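Mensah Street repair evenings are back, and they want your dead radios

Posted in: Local news

I'd given up hope of writing this one, but the repair evenings at the old Rillent works are starting up again in January. They'll be in the ground floor room on Mensah Street, doors at half past six, and you can bring pretty much anything with a plug or a battery as long as you can carry it in yourself.

If you're new round here, the evenings ran for years before the roof started letting in water and the building had to shut. I went to a lot of them. I took a toaster, two lamps, my mum's radio and a hairdryer that everyone agreed should go straight in the bin (it did). So yes, I'm biased, and I'm very pleased!

The roof is now done, the heating works, and Sadao Tamura is running things again. He told me there were 47 names on the waiting list before he'd even put a poster up, which he found a bit alarming. "I thought people would have bought new ones by now," he said. "They've kept it all in the cupboard."

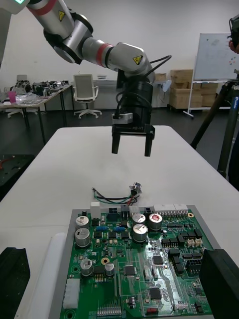
Radios and hi-fi are what Sadao likes best, and he'd happily do nothing else all night. He spent a good half hour telling me about an amplifier from the seventies that came in with a hum you could hear from the street. He suspected the capacitors from the start, as he usually does with older sets. They're the little silver cans with flat tops that you see standing up on a green circuit board, and on old kit they can dry out with age. The new ones cost him less than a sandwich. The owner had been told by a shop in Rudholm that the whole thing was scrap, and it's now back on her sideboard playing Radio 3, or it was when I rang her up to check.

Please don't open up old amplifiers at home after reading that, by the way. Capacitors can hold a charge after you've pulled the plug out, and Sadao was very firm that I should say so.

The big change this time is booking. It used to be first come, first served, which meant a queue down the stairs and at least one argument a night about who was behind the man with the vacuum cleaner. Now you ring or drop into Peltora Books on the corner and they'll write you down for a slot. You get one item per slot. If there's time at the end you can try your luck with a second, but I wouldn't turn up with a boot full.

It's still free. There's a tin by the door, and if you need a part you pay what the part cost. The new roof took nearly everything they had, and the last 400 pounds came from the summer plant sale, so all those tomato seedlings did some good even if mine died.

I asked what they see most of and the answer was kettles, followed by lamps, followed by "things that were fine until my husband had a look". Sewing machines are welcome again too, with a proper bench for them by the window. No microwaves, no petrol engines and nothing that's been in a flood.

What surprised me was how many jobs come down to something tiny. A fuse, a bit of fluff, a switch gummed up with hand cream. Then there's the wiring, which brings me to my own contribution to the story. My old record player sat in the loft for eleven years with what I was sure was a burnt-out motor. I took it over last week while they were setting up the benches, and Sadao found a plug that had worked loose from the board inside. He pushed it back in and handed me the thing without a word. I've been playing records ever since and my neighbours have been very good about it.

He says loose connectors catch a lot of people out, especially where several leads share one plug and the set has been knocked about in a house move. His tip, if you've had something apart with the power off and can't remember how it went back together, is to bring all the bits in a bag and own up.
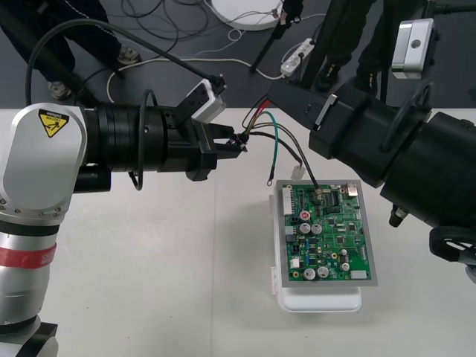 How to book

Slots for the first evening can be booked at Peltora Books during shop hours. Leave your name, a phone number and a line about what's wrong ("makes a noise" is fine, "makes a noise when it's cold" is better). Bring the power lead with you - they get through a shocking amount of time hunting for spare ones.

The number 41 bus stops right outside, and there's a ramp at the side door now, with a bell if it's locked. Parking is as bad as it ever was.

They'd also love a few more people who can sew or solder, or who just don't mind making tea for three hours. If that's you, leave your name at the bookshop as well and Sadao will give you a ring. I've put myself down for tea.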